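Nidthorpe Rodeo Arena – pre-event walkaround, bull riding and roping
2 Aug 2024
Capacity on permit: 3,247
Marks: OK / FIX / HOLD. HOLD means no stock in that area till it's cleared.

ARENA FLOOR
Dirt depth and drag – OK. Bit heavy at the south end, drag again before first section.
Rocks, wire, bottle caps – OK after second pass. Found a horseshoe nail by the roping box.
Watering – FIX. Dust is bad already at noon. Truck needs to go out again before gates open.

BLEACHERS AND WALKWAYS
Boards, west side – FIX. Two loose at the aisle end of row 13. Screws not nails please.
Handrails – OK
Steps, east side – OK, edge paint wearing off, can wait till November.
Under seats clear of trash – OK 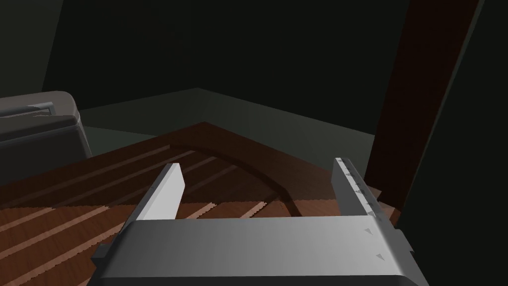
Fig. 1 – brown slatted wood

BUCKING CHUTES
Slide gates – chute 3 FIX, drags on the bottom track and takes two people to close. Cleaned out the track, better but not right. Others OK.
Head gate ropes – OK, one swapped for new.
Chute padding – OK. Tape lifting on chute 2, retaped.
Rider platform – OK, swept. Keep gear bags off it, said this last time to.
Flank strap hooks – OK

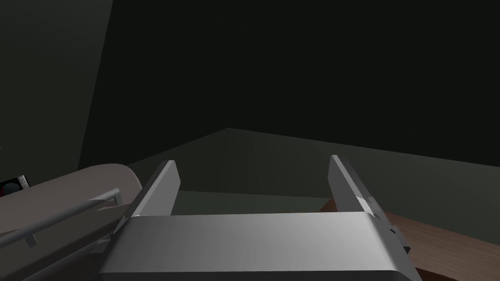

Chute boss wants the platform lights moved back so they're not in the riders' eyes. Agree. Needs the electrican, won't happen before tonight. For now turn the left one down and leave it.

BACK PENS AND ALLEY
Panel pins – FIX. Three missing on the return alley, spares in the Harries trailer. Do this first.
Water tanks – OK, full.
Sharp edges at shoulder height – OK. Ground down the one from last time, run a glove over it anyway.
Sorting gate latches – HOLD on pen 2.
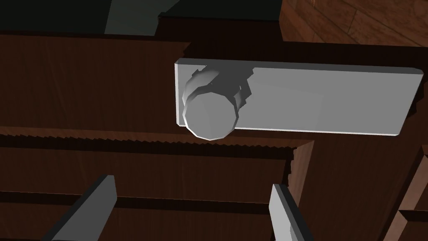

Pen 2 latch is the old drop bar and it bounces open if a bull leans on the gate. Chained for now, no stock in there. Skuvetti quoted for slam latches on the whole row, quote is in the office. Whatever we get, it has to work with gloves on. A flat bar alone is no good, fingers slide right off. Something shaped like the gray plate with the round knob at its left end would be easier to grab, as the knob sticks out at you. Ask if they do a handle like that.

MEDICAL AND EXITS
Ambulance lane – OK, keep the T-shirt stand OUT of it.
Medic tent – OK, cot, water, shade.
Exit gate north – OK, unlocked, checked both leaves.
Exit gate south – FIX, sign is down. Zip tie it back up.
Radios – OK, one dead battery, on the charger.

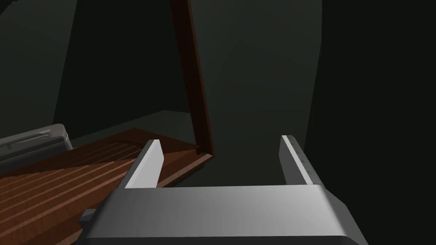
Pinch points on the roping chute are not marked and should be. New steel from Sulterum came in plain gray and so is everything around it. Once the sun's on it you lose the edges. You get the same with those two gray fingers standing up off the block, the top is pale on one side and darker on the other and the gap is just more of the background. Yellow paint on both sides of every gap a hand fits in. Tape if the paint won't dry in time.

SIGN OFF
Pen 2 stays on HOLD till the latch is changed. Everything marked FIX except chute 3 and the lights done before stock unloads – recheck chute 3 with a bull-side person there, not just us.
Copy to office, copy on the clipboard at the stock gate.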